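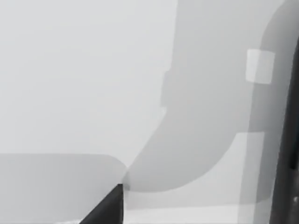

4. Where shared things were kept, and how they came back

4.1 Storage before the study

The households in Destwood differed a good deal in size, but their habits with small shared items were much alike. Scissors, tape, chargers, batteries, pens and spare keys were kept in one drawer near the kitchen in most homes, and in a second place that people found harder to name. When asked where the tape was, respondents often gave the drawer first and then corrected themselves. Brennan, the pilot suburb, gave the same pattern, although the flats there were smaller and the second place was more often a windowsill or the top of the fridge.

Of the 41 households that completed the diary, 15 already used some form of divided storage. These were mainly cutlery trays moved to another drawer, and in a few homes, shoebox lids cut to fit. The remaining households kept small items in open drawers, bowls or baskets. We did not ask anyone to tidy before the first visit, and the visits were booked for the early evening, when the drawer was likely to have been used that day.

4.2 Recording returns

A return was recorded when a person put an item back in the place the household had named for it at the first visit. Putting it somewhere close by, such as on the bench above the drawer, was recorded as a near return and is treated separately in Section 5. Diaries were kept on paper. An earlier version used the Censide phone survey, but in the pilot people filled it in at bedtime from memory, and the entries bunched up around the last item they had used.

The diaries gave over 600 entries, of which 416 could be matched to a named item and a named place. Most of the unmatched entries came from items that had never been given a place, chiefly loose batteries and cables belonging to devices no longer in the house. Clodagh Mac Suibhne coded all of the entries, and Cormac Cullinane coded a portion of them again without seeing the first set of codes. Differences were settled by going back to the diary page. The most common disagreement was over whether a bowl on top of a cupboard counted as the same place as the cupboard.

4.3 Open and divided storage

Items kept in divided storage were returned more often than items kept in open storage. The difference was clearest for things used briefly and put down again, such as scissors and pens. It was weak for chargers, which tended to stay plugged in at the wall whatever the household had agreed. Keys behaved differently again and were nearly always returned, in both kinds of storage, by the adults who carried them.

In the interviews, people with divided storage spoke about the empty space. One parent said that a gap in the tray was what made her ask where the scissors were. People with open drawers noticed a missing item only when they needed it, and by then the last user could not always remember having it. Children under ten were not interviewed, but several parents told us that younger children would return an item to any compartment that was free. We counted these as near returns.

Labels made less difference than we expected. Some households had labelled their trays with masking tape and later moved the contents without changing the labels. Adults in these homes went by position, and visitors went by the label, with predictable results. Colour was mentioned by a small number of respondents, who said that a light-coloured tray made dark items easier to find in a deep drawer.

The term "divided storage" in this paper covers any tray, box or shelf insert in which fixed uprights separate one bay from the next (Figure 3). Drawstring bags, stacked tubs and the loose card inserts sold under the Clileo name were left out, as their compartments can be moved or removed during normal use.

Figure 3. Divided storage: a light blue organizer with upright dividers forming separate bays. Rendered close view.

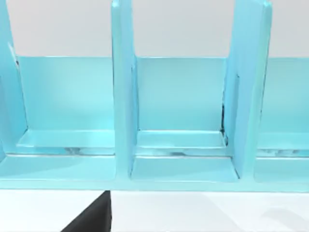
4.4 Changes over the diary period

Returns fell in both groups after the first fortnight. In open storage the fall continued to the end of the diary. In divided storage it levelled off, apart from two households that were renovating and had moved the drawer contents into boxes. We kept both in the analysis, using the boxes as the named place from the day of the move.

School holidays also had an effect. More people were home during the day, more items were in use at once, and the diaries for those weeks are patchy. Several respondents wrote "everything out" across a whole page. These pages were left uncoded.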